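Stetoveck compares hand-held grippers on bedroom chores

Skurnbridge - Robotics firm Stetoveck has spent most of May comparing two sets of jaws for its hand-held grippers, using a chore that most households know well: picking up clothes left on a bed.

The company makes small grippers that a person holds by a pistol-style handle. Operators work with one in each hand while a camera on the tool records what the jaws are doing. The recordings are later used to train robot arms to do the same job.

The comparison covers two jaw designs. One is the curved pair the company has used for the past year. The other is a narrower version with softer tips, designed by mechanical engineer Elango Thevar. Both fit the same body and can be swapped with a hex key in six minutes.

"We had opinions on both sides and no numbers," said Sille Hedegaard, who runs the tests. "People liked the narrow jaws on a table. A bed is different. The surface gives way when you push on it, and the cloth goes down with it." 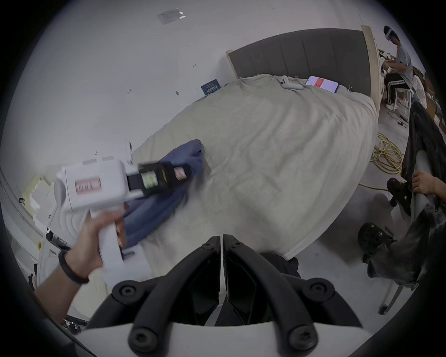
A hand-held gripper pointed at a blue cloth on the bed in the Skurnbridge test room.

The test plan calls for 322 recorded attempts, split evenly between the two designs. Each attempt starts with a piece of clothing dropped on the bed. The operator has to pick it up, lift it clear of the cover and set it down flat in a different spot. An attempt counts as a miss if the cloth slips out, if the jaws take hold of the bedding as well, or if the operator needs a third try at the same fold.

Bedding has caused most of the misses so far, according to Hedegaard. The wider jaws tend to close on a ridge of the cover along with the garment. The narrow jaws do this less often, but they lose heavy cloth more easily, and denim has been the hardest item for them.

Stetoveck finished the first 72 attempts before changing anything. After that it lowered the closing speed on both designs and started the count again for denim only. The results from the first round are being kept separate.

Ashwin Rao, who looks after the recording software, said the slower speed also helped on his side. When the tool moves fast, the patterned markings on the jaws blur and the software has trouble working out how far open they are. "You can fill in a few missing frames," Rao said. "You can't fill in half the grasp."

Rao's group is running a second comparison on the same recordings, between the camera view from the hand and a view taken from head height. The hand view shows the contact between jaw and cloth. The higher view shows where the bed ends and where the next item is. The company has not decided whether it needs both for every recording, and storage is part of the question. A full session with all cameras running fills a drive in 54 minutes.

The higher view has had its own problem. A pale bed cover against a pale wall offers few clear features for the software to follow, and in early sessions the estimated position drifted while the operator was looking across the bed. Leaning forward, so that more of the cloth came into view, was enough to bring it back in most cases. Operators have now been asked to begin each recording with the clothing in full view, and to pause there before the first reach.
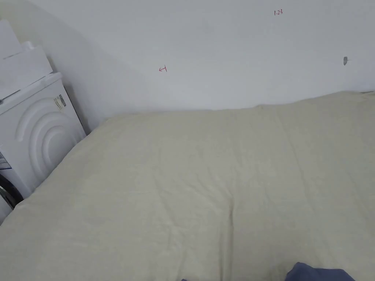

The view across the bed toward the wall, with the washing machine at left and dark blue fabric at the lower edge.

The test room is furnished with household goods and is used for several kinds of work. Raghavendra Gowda, who schedules the sessions, said a laundry task is planned next, once the jaw comparison is finished. It would have operators carry clothing from the bed to a washing machine and load it. That task needs a longer reach and a firm grip for the whole walk, and Gowda expects it to favor the wider jaws.

"I would be surprised if one design wins everything," he said. "We may end up shipping both and telling customers which one to put on."

The company is also looking at a third option. Warrier, a parts maker in Vinbridge, has supplied sample tips in a rubber that is softer than the one Stetoveck uses now. The samples fit the wide jaws only. Thevar said they grip thin cotton well but pick up lint, and they have to be wiped down between sets. He has asked for a second batch with a shallower groove.

Wear is being checked as well. The screws holding the jaws are tightened at the start of each morning and again after lunch, and the play in each arm is written down. One wide pair was taken out of the test when the play went over the limit. The attempts made with it that morning were thrown out and repeated with a new pair.

Ilango Iyengar, head of product at Stetoveck, said the results would decide which jaws go on the next production run of the hand-held tool. Existing customers would be able to order the other type as a separate part. He gave no price and said the order with the molding shop had not been placed.

Stetoveck plans to publish a short report with the success rate for each garment type, along with the settings used for closing speed and force. Hedegaard said the recordings of missed attempts would be included. Customers ask for those more than for the good ones, she said, mainly to compare them with misses from their own rooms.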